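Sandwich week, or how my wrists gave out

19th September, typing this fast before dinner.
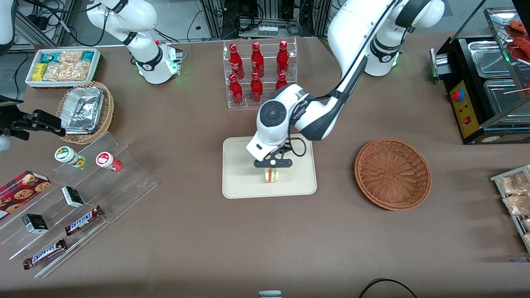 So. Second week of the snack counter task at Wirkley and I finally have opinions. Few people asked how the demos get made, so here goes, quick version.

I sit in a chair with a pair of leader arms in front of me, small ones, light. I move those, the big ones on the table copy me. Everything gets logged, joints, grippers, video, the lot. One try from start to stop is an episode. We need 1125 of them for the full counter set. We have 122. Yeah.

The task on paper is nothing. Sandwich piece goes on the tray. Customer order comes up on my screen, I pick what it says, put it on the tray, back off, hit the pedal. Sandwich is one item, then there's the Snickers, the Cokes, cookies and so on. A kid could do it. A kid would do it in two seconds with their fingers and then eat it.

With two black fingers and no feeling at all in your own hand it's a different thing. You can't tell how hard you're squeezing. I've got a number on the monitor for gripper opening but I can't look at the number and the bread at the same time. First day I squashed so many. Filling out the side, all over the gripper pads, stop, wipe, restart. Those get thrown out, or I thought they did. Volodymyr keeps them. Says the policy needs to see what a bad grip looks like as long as I recover from it. If I just crush it and quit, thats a bin job. If I crush it a bit, let go, come in again lower down and place it okay, he's happy. Took me a while to believe him.

Things I've learned, no order:

Go slow on the way down, then slower. I tend to rush the last inch and the arm lags my hand a tiny bit so it keeps going after I've stopped.

Don't hover. If you hang over the tray thinking, the robot learns to hang over the tray thinking. We had an early policy that did precisely this. Stood there. Four tries in a row, just holding the sandwich up like it was waiting for somebody to say grace.

Park the other arm the same way every time when it isn't needed. I was letting my left hand and right hand wander around because, well, hands do. Larysa pulled up the plots and one arm was all over the place in episodes where it had no job. She was nice about it. Mostly.

Bottles are easier than you'd think. Glass doesn't squish. The clear rack is the hard part, you bump a tier and the whole lot rattles, and clear plastic is miserable to judge in a camera view. Same story with the tiered stand. Still haven't got a good line on the lower steps without the elbow coming way out.

Wrapped bars, fine. Bags of crackers, hate them. They slide and crinkle and the fingers pinch air half the time. I'm putting off the bags.

We do blocks of 30 episodes and then get up. That's a rule now, was my rule first. Before that I did a long stretch without stopping and my wrists were buzzing all night, couldn't open a jar. Also the demos from the end of that stretch were garbage, you could see it in the playback, everything jerky and short. Larysa cut most of them. Fair.

Between episodes I move things. Tray an inch over, basket turned, something swapped. Boring but if you skip it the model just memorizes where the tray lives. The first policy trained on my data was great until Volodymyr nudged the tray with his knuckle and then it set the sandwich down very gently on the table. Beautiful placement. Wrong place.

The software is Murkix, same as January, slightly less crashy. The pedal still double fires sometimes so I get a one second episode of nothing. I've started a little text file with the bad episode numbers, becuase deleting them live breaks the count and I don't want to know what else.

Symonenko visit is coming up, they want to see an order go through with no one in the chair. Sandwich only, I think. Maybe sandwich and a Coke if the next training run looks ok. Plallthorpe are lending us their second set of leader arms so Larysa can record too, which would help a LOT with the numbers and with my hands.

Okay dinner. If anybody has a trick for the cracker bags please put it in the comments, I will try anything.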